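**Flollstead, December 4, 2025** — The Daston workshop in Flollstead has switched its large worktables to white foam tops, replacing the bare boards in use since May. Foam for the job cost $300, paid out of the workshop's supplies budget.

Lev Polishchuk fitted the foam over two evenings. The tables keep their thin wooden edging, which he sanded before the foam went down.

"The old tops were hard on anything with a finish," said Solomiia Harasym, who runs the repair sessions. "Small parts bounced off them, too."

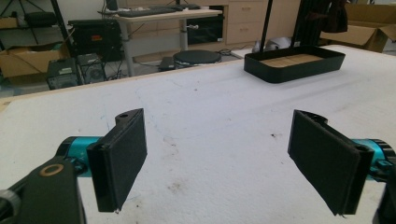 *Sigrun Berge, local news reporter*

The white surface already shows faint gray scuffs and pale brown smudges. Harasym said marks are fine — knives and hot glue are not, and cutting stays on the bench by the door. Repair sessions start at 5 p.m. Users from Utlow can book a place at the front desk.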